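Mamix Open Day Recordings

This folder keeps the recordings from the open day at Fenach, held in March in the workshop on Piranley street. The visitors could watch a robot arm work on a desktop computer with the side cover removed, and later try to guide the arm by themselves. I write this file for colleagues who were not there and want to use the data.

What is inside

There are 361 recordings, each one a single attempt. The view comes from a small camera at the wrist of the arm. The tasks are all near the memory slots and the processor socket: approach a slot, touch a latch, move the load lever. Files in the folder "guests" were made by visitors, files in "staff" by Johanna Kälin and me.

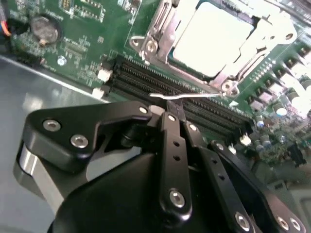 Visitors got 2 attempts each, and many of them stopped the first one early. We kept these short attempts too. If you need only complete ones, use the column "finished" in the index table. It was filled in by hand in the same evening, so please check it before you count success rates.

Known problems

The clock of the recording computer was one hour wrong until the lunch break. Some 200 files have this error and we did not correct it. Bright metal parts are often too white in the picture. Sound was not recorded.

Use

Free for research and teaching inside the Mamix project. Partners from Giannakopoulos have the same rights. For other use please write first to Johanna. The guests signed a paper form, and their names are not in the data.

To do

Add the missing task labels for the afternoon group.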